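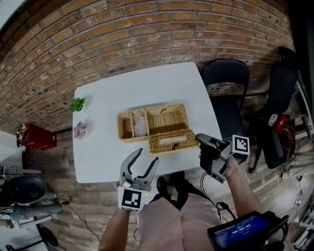
## Looking after a pair of hand-held grippers

We do the finger pads on the Pranas every Sunday evening. Wicker sheds, and the bits work into the mesh.

- Switch off and unclip the cable before you touch the fingers.
- Brush the mesh with a dry toothbrush, base to tip. No washing-up liquid.
- Wipe the printed marker with a barely damp cloth – never glass cleaner, it lifts the ink.
- Open and close each gripper by hand. If one drags, take the finger off and look for straw at the pivot.
- Write the cycle count on the sheet. Ours stood at 2,351 last time, and we change pads at 3,000.

Baskets are the hardest thing on pads. Take hold of the woven side and ease off as soon as it lifts.
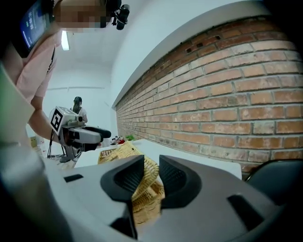
Flastano wrote in to say that a toothbrush is too stiff for new pads, and that a soft paintbrush does the job for the first week. Pulcombe stock spare pads in packs of 2.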